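Programs > Safe Practice in Home Robotics > Grantee Reports

Mendstead Household Handling Project: Interim Report to the Colville Fund
Submitted by Rekha Sisodia, Project Lead

During the period ending in February, the project completed the second draft of its code of practice for recording garment handling in private homes. The draft now has 19 clauses, covering consent, storage of footage and the labeling of hand-held grippers.
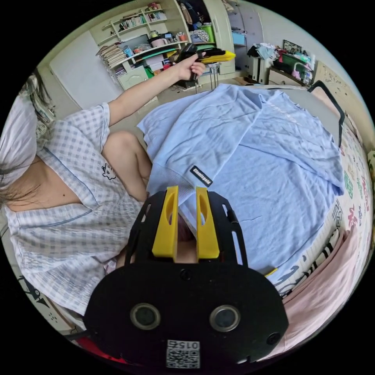 Clause 6 remains under review. It requires that participants be able to stop a session at any time and have its recordings deleted on request. Bajpai has asked for a fixed deadline for deletion – we propose 30 days – and Nurkov has accepted this in principle.

Of 2859 recordings checked against the draft, 130 lacked a complete consent entry and have been withheld from release. A revised checklist will be issued next quarter.

Related reports
Consent Forms for Shared Homes
Nurkov: Gripper Inspection Guidance
Colville Fund: Reporting Terms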